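Automation Lab 2 – handout, week on grip faults

Read before lab. Bring the fault sheet from last time, filled in.

Topic: the false "grip OK". Worst kind of fault in this course because the arm keeps going and the log looks clean.

The case. Bitero cell, laundry folding, November. Cell ran a batch of 282 picks overnight. Log said every pick good. In the morning there was a heap of clothes on the floor by the fence and the out bin was half full. No alarm, no stop.

What the controller does (Skondura, old version):
– close fingers until the motor current goes over the limit
– wait 100 ms
– current still over the limit = grip OK
– lift, move, open

Fine for boxes. For cloth, no. Thin cloth gives next to nothing between the tips, so the fingers close almost all the way and push on each other. Current goes up anyway. Controller can't tell "finger on cloth" from "finger on finger". Same reading, two very different situations.
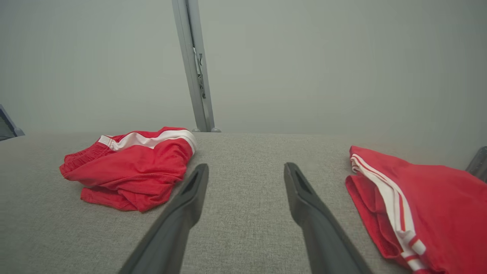 Second part of the fault, and most groups miss it in the report. The pick height was taught once, on a thick towel, and never taught again. A bunched garment is high in one place and flat in another. Come down on the flat part and the tips close above the cloth. Current check passes, arm leaves with nothing, or with a pinch of hem that slips out halfway.

Why it's a safety matter too: cloth on the floor by the fence is a slip hazard. Also somebody will reach in to grab it. In the Sakalauskas report (on the course page) the operator opened the gate, the arm stopped, ok – but the reset was done from outside with a hand still in the cell. Nobody hurt. Read the section on reset twice.

Fixes we will try in lab:
1. Check finger position as well as current. Fully closed = no grip, whatever the current says.
2. Check again after lift. Wait 700 ms at the top, then read.
3. Two misses in a row – stop and call the operator. Do not retry forever.
4. Reset only with the gate shut and the cell checked by eye.

Note on 1: very thin fabric can still read as fully closed. Pinent fingers have some flex in them so the position number drifts, zero them at the start of every sesion.

For the report: fault, cause, what the log said, what realy happened. Keep the last two apart. One page. Hand in at the start of next lab, stapled.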